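News from the Kennel

Well, it has been a full season at Vaderar Kennels, and I am sorry this item is reaching you later than I promised. We had 2 litters in the house at once, which I swore I would never do again after the last time, and of course here we are. Both mothers are doing beautifully and are very tired of all of us.

The older litter is out of Kikari, and they are 18 weeks now and still here only because we kept back the two we couldn't decide between. If you have ever tried to choose between two good puppies from the same litter, you'll know how it goes. You make up your mind over breakfast, and by lunch the other one has done something darling and you have to start all over!

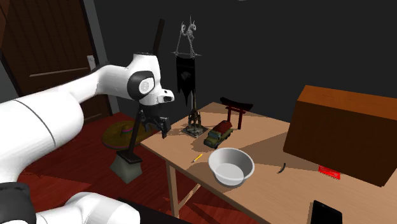 Grooming is what most of you have been writing in about, so let me say a few things on that. Long coats need to be brushed down to the skin, a little at a time, and the puppy has to learn early to stand for it. I start mine on a table as soon as they are steady on their feet. A light wooden table like this one suits me fine, with a rubber mat laid on top so they don't slide, and one hand on the puppy the whole time. Keep it short and cheerful. A few strokes, a bit of chicken, and back on the floor they go. Behind the ears and under the front legs are where the mats start, so please don't skip those even when everybody is getting wiggly.

We also went up to the Ralach show in January with Ó Briain, our big red boy, and he took second in a class of 20. I was so proud I forgot to pick up my coat on the way out and had to drive back for it. He showed like he had been doing it all his life, apart from a long stop to admire a lady's sandwich.

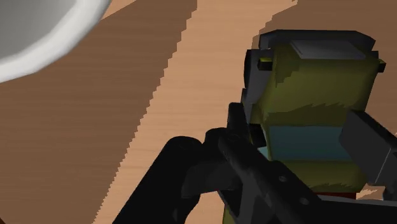 The younger litter will be ready to visit with families once they have had their first shots. There are still names ahead of you if you are new to the waiting list, but people's plans change and we do move down it faster than you might think. The visiting fee is $25 and comes off the price of your puppy. Please wear old shoes, and leave your own dogs at home this time, much as I would love to see them.

Photos of grown-up pups are always welcome, and I read every letter, even if it takes me a while to answer.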